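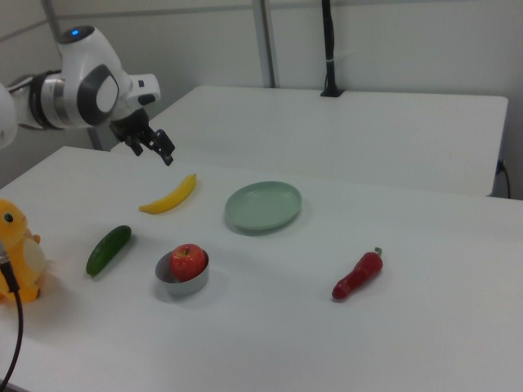 A banana e o pepino sobre a mesa branca.

Pesquisar
Digite o que procura
Buscar

Jarmila Urban casou-se pela terceira vez numa terça parte do tempo que levou para escolher os guardanapos. A revista Cindetti pagou pela exclusiva, o espumante Brukard pagou pelo bolo, e o noivo, Tuncay Tekin, galã aposentado da novela das sete, pagou o estacionamento.

Eram 200 convidados. Coube a mim, redator de legendas, escrever que todos choraram. Contei cinco, e um deles tinha alergia a lírio.

— Ponha que foi amor à primeira vista — mandou a editora, por telefone.

— Eles se conheceram num processo trabalhista.

— Então à primeira audiência.

A festa foi no palacete Gikness, de 1803, com um encanamento da mesma safra. Às onze faltou água. Jarmila, que passou quarenta anos desmaiando em cena, desmaiou de novo, com a mão na testa e um olho aberto para conferir o fotógrafo. Tuncay a amparou pelo lado errado. Ela corrigiu a posição sem recobrar os sentidos.

Perto da meia-noite encontrei os dois na cozinha, sentados em caixotes, dividindo um prato de arroz frio que a senhora Trương, a cozinheira, escondera dos convidados. Ele tirava os grampos do cabelo dela e ia guardando no bolso do paletó.

— Isso não vai para a revista — disse ela.

Não foi. Publicaram o desmaio em página dupla, com a minha legenda: "Emoção no altar". Em julho saiu a notícia da separação, que era falsa, e eu a escrevi também. Tuncay telefonou para reclamar da foto. Ao fundo, Jarmila perguntava se ele tinha visto os grampos.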